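3.2 Drop trays and the placement of small belongings

The first part of this section dealt with where people put things down when they come in. The second part is about what they put them in, or next to. Shallow trays are a common piece of advice in writing on household order: give the small things one fixed place and they will stop wandering. We wanted to know whether a tray on a table changes where a phone ends up, and whether the answer depends on what else is on the table.

Participants in the Hayat housing block had already filled in the entry diary described in Section 2. Over a period of 80 days they recorded each occasion on which they set down a phone, keys, a wallet, a charger or a small package on a table or counter inside the home. After removing entries with no location, 751 set-downs remained. Of these, 403 took place on a table that also held a tray, bowl or dish meant for small belongings. We refer to these as tray occasions and to the rest as open occasions.

For each entry we coded the resting place of the object in one of four ways: in the tray, touching the tray, on the same surface but away from the tray, or stacked on another object. Two coders worked separately from the diary text and then compared their lists. Most disagreements were over the word "by," as in "left it by the tray," which one coder read as touching and the other as away. We settled on reading it as away unless the participant had written something more exact.

Keys behaved much as the advice would predict. On tray occasions they went into the tray far more often than any other object did, and participants described doing this without looking. Several diaries mention the sound. Phones did not follow the same pattern. They were put down on the same surface as the tray, often close to it, but outside the rim. Small packages were almost never put in the tray, and when they were, the diary usually noted that something else had to come out first.

Three things seem to matter here. The first is size. The trays in the study were the participants' own and were mostly shallow and narrow. A phone could fit in many of them only if it lay along the long side, and with keys already inside it would rest at a tilt. The second is the screen. Participants wrote that they wanted to see it, or that they expected to pick the phone up again soon. The third is charging. A phone on a cable has to lie where the cable will reach, and the tray was rarely moved to suit it.

The coding rules can be applied to a small layout on a scuffed white table (Figure 4). It has one tray, one phone and one black box, and the three lie apart. Under our rules the phone in this layout is coded as away from the tray, and so is the box. Neither object is stacked. 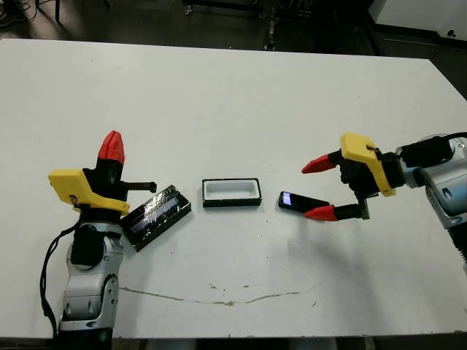

Figure 4. A black box wrapped in clear tape, a black-rimmed tray with a white interior, and a smartphone set down at an angle.

The layout also shows a difficulty with the codes. A tray and two things lying in a loose row along a table can be read as a tray that has failed, with both objects left outside it. It can also be read as a tray that has set the line for everything else. Our diaries have examples of both. One participant wrote that the tray was "where the row starts" and that the phone always went to the right of it. Another described the tray as a thing that "came with the table" and said that it was used mainly for coins. In both homes the phone would receive the same code. We therefore added a short follow-up question, asking participants whether they thought of the object as being in its place at the time it was put down.

The answers changed the picture for phones. On tray occasions, most phones coded as away from the tray were still described as being in their place. For keys the reverse held: when keys were outside the tray, participants tended to call them out of place, even if they were close enough to reach at the same time as the tray. It appears that a tray makes a rule for some objects and only a neighborhood for others. We found no sign that participants had decided on this arrangement ahead of time. In the interviews most of them worked it out while talking.

Angle was not part of the original coding, but it came up often enough in the diaries to deserve a note. Participants who described themselves as tidy wrote about lining the phone up with the edge of the table or with the tray. Others said that a phone lying crooked meant it was still in use. We went back to the entries and marked every mention of angle, straightening or turning. The mentions were too few to support a count by household, and we report them only as a direction for later work.

Boxes and wrapped packages made up the smallest group of objects, and the least settled. They entered the home, stayed on the table for some time, and then left it for a shelf, a drawer or the recycling. Unlike keys or phones they had no return trip. A package was rarely said to have a place at all. Where one stayed on the table for more than a day, other things began to collect next to it or on top of it, and nearly all of the stacked codes in our data come from such cases. Removing the package did not always clear the pile. In two homes the mail that had been stacked on a box was still there a week after the box was gone - now described as "the mail spot."

The kind of tray mattered less than we had expected. The Clodari homes, which we used as a small comparison group, had mostly deep bowls, and there too the keys went in and the phones stayed out. Participants with deep bowls did complain more about having to dig. Rim height may play a part, as may the contrast between the inside of the tray and the table it stands on, but our material does not let us separate the two. A pale tray on a pale table was described by one participant as "easy to miss with the lights off," and she had replaced it with a darker one in November.

There are limits to what the diaries can tell us. They record what people noticed themselves doing, and putting a phone down is an act that many do not notice. Open occasions are probably underreported for this reason, since a tray gives the participant something to mention. The follow-up question may also have nudged people toward saying that an object was in its place. We tried to reduce this by asking it in the evening, well after most of the entries had been made, but some participants told us they had started to think about the question as they came through the door.

The next section takes up the tables themselves, and in particular how much clear surface participants wanted to keep around the tray before they considered the table full.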